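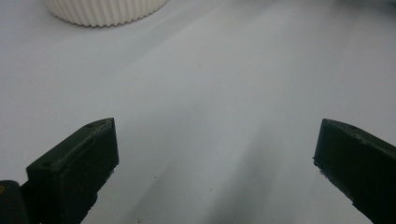 Sorting out the craft cupboard at Bedoya took up most of the winter, and the job is now close to finished. We began in November with the lids and small tubs, which had been kept in carrier bags under the sink. Anything white gets lost against the white tables, as the ribbed piece standing there shows, so please check the table top before you go home. Odd lids with no tub to match can go in the drawer marked Tollov. There are 167 things on the new list, and Marleny Marulanda has a copy for anyone who wants to borrow from it.

The baskets are the other change. Each table now has one for the small bits in use that session – buttons, pegs, reels and so on – and it should go back to the cupboard with nothing left in the bottom. We have settled on the white plastic sort with a handle and holes in the sides. They stack badly when the handles are up, so no more than three to a shelf, please.
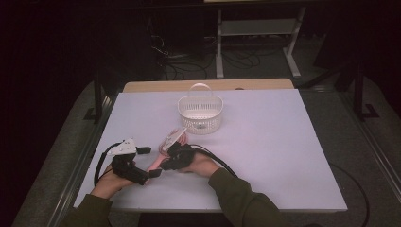
A white basket on the table, with one small item still inside.

The Ninitz group has asked for four baskets of its own, and these will be kept on the lower shelf with a green label. Other groups can ask Marleny for labels. We still need a box with a proper lid for the beads. If you have one at home that you no longer use, leave it by the cupboard with your name on it.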